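3.2 Self-reported fatigue in bench assembly

The claim that short breaks restore attention in light assembly work is repeated often and tested rarely. The Zurach survey, which most later papers lean on, asked 100 workers to rate their own tiredness at the end of a shift. We doubt that a single rating taken at the door tells us much. People who expect a break to help will tend to say that it did.

The Trotlow follow-up used the same form over 12 shifts in May and found a smaller effect, one that vanished for the night crew. Its authors blame low turnout - a convenient reading. Neither study controlled for bench layout, and small parts spread over a large white tabletop (Figure 2) may ask for more visual searching than the same parts kept close together.
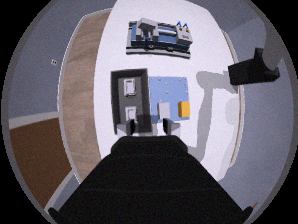 Figure 2. Small parts and fixtures on a white tabletop, simulated wide view from above.

3.3 Break length

Wibisono scores were compared for breaks of 3 minutes and longer. The difference is slight, and we would not build a schedule on it. Missing forms were dropped without comment in both data sets.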